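From: Neema Makokha
To: toy-swap list
Subject: Re: Shape sorter blocks, any spares?

Liviu Dobre wrote:
> Our sorter from the July swap came without its star
> and heart. Does anyone have loose ones? Color doesn't
> matter. The holes are the small size.

Liviu,

I went through the bin after lunch and found some small plastic ones. There is a yellow heart and a green star, so that covers what you asked for. I can't say if they fit your holes, so bring the lid on Sunday and try them. Anything you don't take goes back in the bin.

Upendo Ogola also asked about cylinders. I have a red and a green.
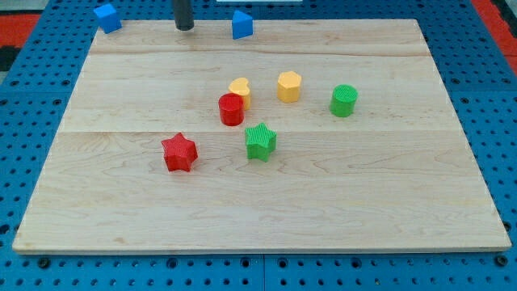

Blocks from the bin, on the maple-colored board. Heart is behind the red cylinder.

I'm at the hall until 2.

Neema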